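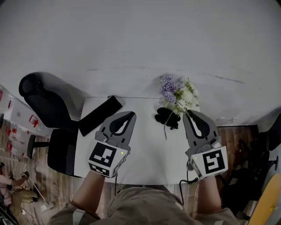
Figure 1. Working at a small white table, seen from above.

Where do people sit? Study space at Stedcombe after the Kjærgaard renovation
Project report, February 2026
Written by Preben Hviid and Gunhild Nørgaard

1. Background

The Kjærgaard building reopened in August with new furniture on the ground floor and the old reading room upstairs left pretty much alone. Long oak tables went out, small single tables came in. The school paper ran two angry letters and then the topic died. We wanted to know if students really dislike the small tables or if it was just the letter writers.

Our question: what makes a student at Stedcombe pick one seat over another, and does the new layout give them what they want?

We started out wanting to cover noise, light, table size, outlets, heating and the coffee situation. Way too much for one term. Heating got dropped first (facilities never sent the data), then coffee. Noise, light and table size stayed.

2. What we read

Not a lot of it was useful. Most of the library seating studies we found are about big university libraries with several floors, and ours is one building with a staircase that squeaks. Two ideas came up over and over. One is that people want a wall or a window on at least one side. The other is that people say they want silence but pick spots with a low hum of other people. We borrowed both as things to test.

3. Method

Online survey, sent to the 787 students on the daytime list. Evening students are on a different list and we didn't get access in time. We got 353 complete responses, which is 45 percent. Partial responses thrown out. Gunhild wrote the questions, Preben did the spreadsheet and most of the charts (see appendix, if it prints right this time).

Besides the survey we walked the building and marked taken seats on a floor plan. Mornings and afternoons, over two weeks. No names written down, just an X on the plan.

For noise we used Drostar, the free sound level app, on Gunhild's phone. It is not calibrated. We only compare its readings with each other and don't claim they are correct in any absolute way.

4. Results

Table size. This was the big one in the letters and it matters less than we expected. Students who write by hand or draw complained about the small tables. Laptop people mostly didn't. Several wrote that they like having a table to themselves, becuase at the long ones somebody always spread out their whole bag. A few art students said they now go home to work, which seems like a real loss.

A small table also fills up quick. One laptop, one notebook, a water bottle and you are done. Comments about drinks getting knocked over were common enough that we made them a category.

Light. Window seats go first, every single time we walked through. The catalog from Jeltuvier, where the tables came from, recommends white tops for dark rooms and the ground floor is a dark room, so fair enough. But on sunny mornings the same tops got called "blinding" and "like working on snow". Afternoons no complaints. The facilities office told us the design target for the desks is 600 lux. We did not have a light meter so can't say if it's met. The corner by the copy machine is obviously dimmer than the rest and hardly anyone sits there by choice.

Noise. Drostar gave higher readings on the ground floor than upstairs, no surprise. The surprise was the survey: students who called themselves "very sensitive to noise" still used the ground floor a lot. When we looked at the comments the reason was upstairs being TOO quiet. Every zipper gets noticed. One person wrote that they had been holding in a cough for half an hour. So the low hum idea from the reading holds up here, at least partly.

Walls and backs. Seats against the wall filled before seats in the middle. Middle seats near the door were last along with the copy machine corner. Nobody in the survey mentioned having their back to the door until we asked directly, and then lots of people agreed strongly. Probably our question pushed them a bit. We should of worded it more neutral.

5. Problems

The walks were during a period with midterms in it, so the building was fuller than normal. We noticed this after. Would have been better to do one busy week and one slow week on purpose.

The survey question on light mixed up daylight and lamps. Some people answered for one and some for the other. We split them by hand using the comments where we could, and left the rest as "unclear".

Evening students missing completely — they are probably the ones who care most about lamps.

Also the floor plan we were given was from before the renovation. Preben redrew the ground floor from scratch one afternoon. It's close but not to scale.

6. Suggestions

Bring back one long table, or push some small ones together along the back wall, for drawing and group stuff. Costs nothing to try.

Blinds on the east windows. Ones students can pull themselves, the old ones needed a key from the front desk.

A lamp in the copy machine corner, or move the copy machine.

Leave the upstairs alone. People complain about it but the ones who use it really want it like that.

7. Who did what

Survey text, noise readings and section 2: Gunhild. Spreadsheet, floor plan, sections 3 and 4: Preben. Walks split evenly. Section 6 was argued over and written together, mainly the blinds.

Appendix A: survey questions
Appendix B: floor plan with X marks, ground floor
Appendix C: Drostar readings (upstairs morning readings missing, phone died)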